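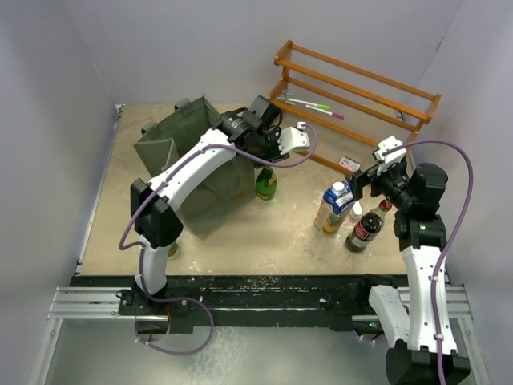
Ieva Sepp has spent nine years testing woven fabric for companies that make carrying bags, and she is cautious about the word "durable." It appears on most hang tags in the trade. It has no agreed meaning there, she says, and two bags that carry it can differ in service life by a wide margin.

Sepp runs the textile bench at Wamska, a small testing firm that takes contract work from importers and retail buyers. Most of her samples are plain-weave cotton, with a smaller share of blends and coated goods. Buyers usually ask first about fabric weight.

"Weight tells you how much fiber you bought," Sepp says. "It tells you very little about how the bag will fail. A heavy cloth with a loose weave and a short-staple yarn will abrade faster than a lighter cloth that was made properly."

Failure in the cloth panel is uncommon in any case. In the last set of returns she examined for Hendricks, a retail client, 29 bags had been sent back with structural faults. Only five had failed in the body fabric. The remainder had gone at the handle attachment or along the bottom seam.

The handle joint is the part she spends the most time on. The usual construction is a box stitch with a diagonal cross, sewn through the webbing and the hem of the bag. Sepp regards the pattern as sound when the stitch density is right. Too few stitches and the thread carries more load than it should. Too many and the needle holes form a line of perforation in the cloth.

"People see dense stitching and think it is strong," she says. "Then the panel tears along the needle line and the stitching is still perfect. It comes off in one neat square, with the handle."

Her preferred test is a cyclic one. The bag is filled with a fixed load, lifted by the handles, held, and lowered. A static pull is quicker and gives a single number that buyers like, but Sepp considers it a poor guide to use. Thread that survives a high static load can still work loose under repeated small ones, particularly where the webbing edge rubs against the hem.

She described one order, placed through a supplier called Borkura, in which the sample bags passed the static pull without trouble. Under the cyclic test the first of them let go at 101 lifts. The cause was a change of thread. The approved sample had been sewn with core-spun polyester and the production run with cotton, which matched the dye better.

"The factory was not hiding it," Sepp says. "It was on the paperwork. The color was closer, and the buyer had asked for the color to be closer."

Dye is a separate subject and one she is asked about often. Dark greens and browns give her the most rubbing-fastness queries, generally after a customer has carried a new bag against a pale coat. Dry rub results are normally acceptable. Wet rub results are less so, and she advises buyers to request both figures.

On washing, her advice is brief. Cotton that has not been preshrunk will shrink more along the warp than across it, and webbing handles shrink at a different rate from the body. The result is a puckered joint, with the load moved to one side of the stitch box. She washes her own bags cold and hangs them by the bottom hem.

Wamska is now drafting a short test schedule with Drikero, a webbing manufacturer, that would set a minimum lift count for handle joints. Sepp expects the lift count to be settled quickly. The argument so far has been over the load, and over how fast the bag should be set down.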